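4. Placing the Rekside Room Humidifier

Read this section in full before filling the water tank. Keep the packing material until set-up is complete.

4.1 Choosing a location

1. Select a level indoor surface that can support the filled unit. The unit may be used on the floor or on a piece of furniture.
2. Leave at least 300 mm of clear space between the unit and any wall. Leave 500 mm above the mist outlet.
3. Keep the outlet turned away from bedding, curtains and electrical sockets.

Wood floors must be wiped dry after each refill. Standing water can stain the finish, particularly along seams and next to walls.
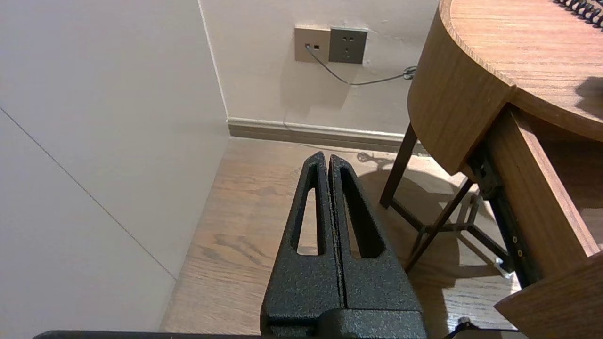 Fig. 4-1. Wood floor and wall corner.

CAUTION: Do not place the unit on a heated floor or within reach of a radiator. The water level sensor may give a false reading.

4.2 Filling the tank

1. Switch the unit off and disconnect the power cord.
2. Lift the tank straight up by its handle. Turn it over and unscrew the cap.
3. Fill with clean, cool tap water to the line marked MAX. Do not add oils, salts or cleaning products.
4. Replace the cap and tighten it by hand. Wipe the outside of the tank.

Note: Plastic lids and other round parts should be set down on a dry tabletop, clear of the edge.

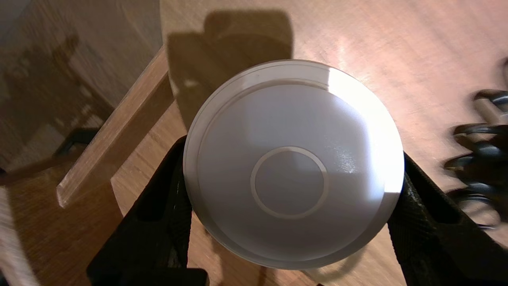
4.3 First use

1. Return the tank to the base and wait 2 minutes for the water to settle.
2. Connect the power cord and press POWER. The display shows the current room humidity.
3. Select a target level with the arrow keys. For bedrooms, the Night setting is recommended.
4. If error code 204 appears, remove the tank, check that the float moves freely, and repeat step 1.

A bedside table may be used when it is stable and the clearances in 4.1 can be met. Measure from the wall as well as from the headboard. Upholstered surfaces absorb moisture and should be checked weekly for damp.

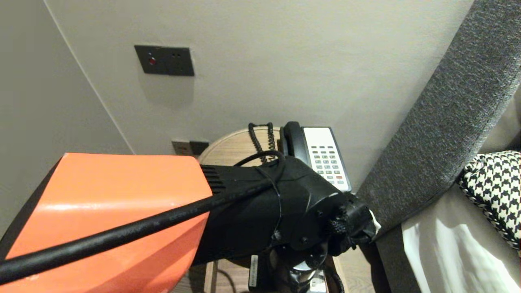 Fig. 4-2. Round bedside table beside an upholstered headboard.

CAUTION: Empty the tank if the unit will not be used overnight. For replacement caps and floats, contact Kistumau Service and quote the code printed under the base.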